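We use cookies to remember your preferences and to count visits. By continuing to browse you accept this. Accept | Manage settings

Memory should stay in sockets

Most laptops sold this year have their memory soldered to the board. Buyers are told it saves height and power. Both claims are correct, and neither is large enough to justify what is lost.

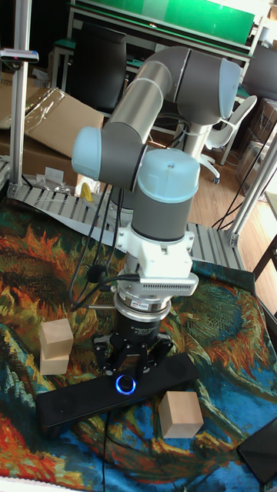 By Aurélien Maillard
Posted June 24, 2024 in Opinion

I run the bench at Sleiman, a small repair shop. A typical job is a machine that works but is short of memory. The owner bought it with 8 GB, which was enough for the programs of the time. Now a browser and a video call fill it, the system swaps to the SSD, and everything drags. On a socketed board, the fix is a $40 module and a few minutes with a screwdriver. On a soldered board there is no sensible fix. Lifting the chips takes hot air, a stencil, matching parts and often a change to the strap resistors, and the firmware may still refuse the new size.

Last month I quoted a customer, Linda, $498 for a replacement board with twice the memory. The labor was $67 of that. She declined, and I would have declined too. Her processor, screen and battery were all fine.

The height argument deserves a fair hearing. A standard SO-DIMM socket does add thickness, and it takes up board area that could go to the battery. In a very thin machine that matters. But a good share of the soldered boards I open sit in cases with plenty of room above them.
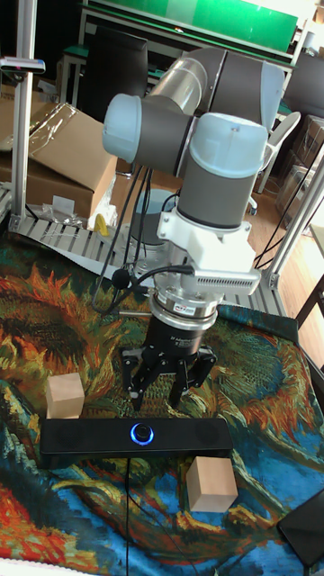 Power is the stronger argument. Low-power memory runs at lower voltage and wants short, clean traces, and a SO-DIMM connector gets in the way of that. Standby drain is lower with the soldered type. For a machine that spends its day away from an outlet, I accept this. For one that sits on a desk with the charger in, I do not see who benefits except the person setting prices for the larger sizes.

There is also the matter of faults. A bad module can be found by swapping it. A bad soldered chip has to be traced to a bank first, and the tools for doing that differ from one maker to the next. I have written off boards with one dead chip on them.

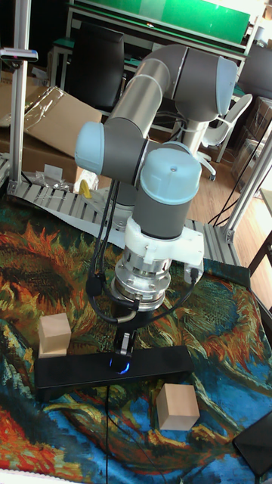
What a fair design would look like

The compression-mounted modules now reaching the market answer most of the technical case. They lie flat, carry low-power memory and come off with a few screws. They cost more at present, and supply is thin. Curura has said it will offer one in its July model. Plirkatis has kept a plain socket next to a soldered bank, a compromise I can live with - half the memory is fixed, but the owner can still add to it.

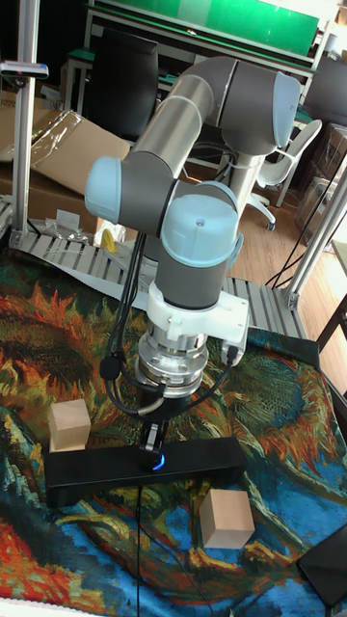
Where a maker does solder everything, the spec sheet should say so on the same line as the capacity. "8 GB, not upgradable" takes up very little space. At the moment the word "onboard" is made to carry that meaning, and most customers read it as a feature.

I would also like board schematics released when a model leaves production. A shop with the right equipment can do chip-level work if it knows the strap settings. Without them we are guessing, and I do not charge people for guesses.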